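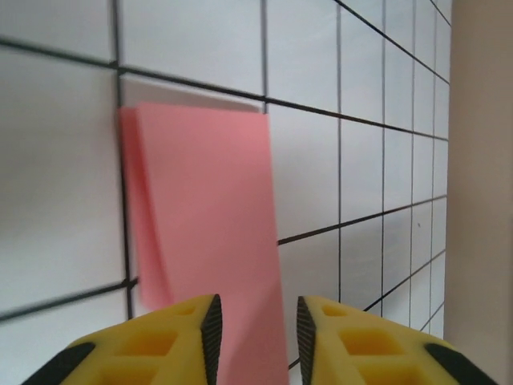
Pink note, gridded whiteboard. My favourite pairing for planning the week.

I resisted having a planning board in the kitchen for years. I thought it would make the place look like an office, and I'd already failed with two wall calendars, a magnetic thing with days of the week on it and an app that kept shouting at me about bins. Then I moved the board out of the spare room (it had been leaning behind the ironing board doing nothing) and stuck it on the wall by the back door, and I haven't looked back. It's the first thing that has survived past March in this house!

The grid is what makes it work for me. On a plain white surface my handwriting slopes off downhill and by Thursday the whole thing is a muddle. With squares I've got something to line up against, and I can give each job its own little patch without ruling anything myself. If your board is plain, you can add your own lines with thin black tape, the sort sold for model making or nail art. Do the long lines first, pull the tape fairly taut but don't stretch it, and press it down with the edge of an old bank card. Mine took 9 rolls, because I kept peeling it up and starting again, but you are probably neater than me.

Now, the notes. I use big ones for the things that really mustn't be forgotten and write everything else straight on the board in dry-wipe pen. Pink for urgent, yellow for shopping, and green for anything to do with the garden (there is always something to do with the garden). If every job gets a pink one you'll stop seeing pink at all, so I allow myself two at a time and the rest have to wait their turn.

How to take a note off the pad so it doesn't curl

Most of us pull from the bottom upwards, and that bends the sticky strip and gives you a note that lifts away from the wall like a little awning. Turn the pad sideways and peel along the sticky edge from one end to the other. It comes off flat and stays flat. My neighbour Severin showed me this over a cup of tea and I was quite cross I'd spent so many years doing it wrong.

If one has already curled, run it under the edge of a ruler, sticky side down, or leave it inside a heavy cookbook overnight. Don't iron it. I did try.

Getting paper to stick to a whiteboard

Whiteboards get a film of ink dust and, in a kitchen, a fair bit of grease as well. Notes hate it. Once a week, usually Sunday after lunch, I take everything down and wipe the board with a barely damp microfibre cloth and a tiny drop of washing-up liquid, then go over it again with plain water and dry it with a tea towel. Leave it a few minutes before you put anything back up. I used to use the Drelo spray, and it's fine, but the washing-up liquid does the job for pennies.

Press along the top strip with your thumb, all the way across, and give the corners a second go. For the big sheets I add a dot of Guvlow putty at each bottom corner, especially near the door where there's a draught. Keep them well away from the kettle too! Steam finished off my holiday packing list last year and I found it behind the bread bin.

Pens that behave

Felt tips soak through thin notes and can mark the board behind, so test one on a scrap first. A soft pencil is surprisingly good on coloured paper if you press firmly. If you do get permanent marker on the board, scribble over it with a dry-wipe pen and rub it all off together while it's still fresh. It took me three goes to shift the word "plumber" but it went in the end.

For ghosting (those faint grey leftovers of last month's meals) a bit of white toothpaste on a cloth will do it on a proper enamel board. Go gently on the cheaper ones or you'll take the shine off and then it stains worse than before.

What to do with the used ones

I save the backs for shopping lists and keep them in a Doswood tin on the windowsill, clipped together so they don't wander. The sticky strip is usually still good enough to hold on to the inside of a purse or a phone case. Once both sides are full they go in the recycling with the envelopes.

Oh, and if you're buying big notes for the first time, get one pad and see how you get on. I ordered 12 in a fit of enthusiasm and I'm still only on the fifth. If anybody needs pink, do ask!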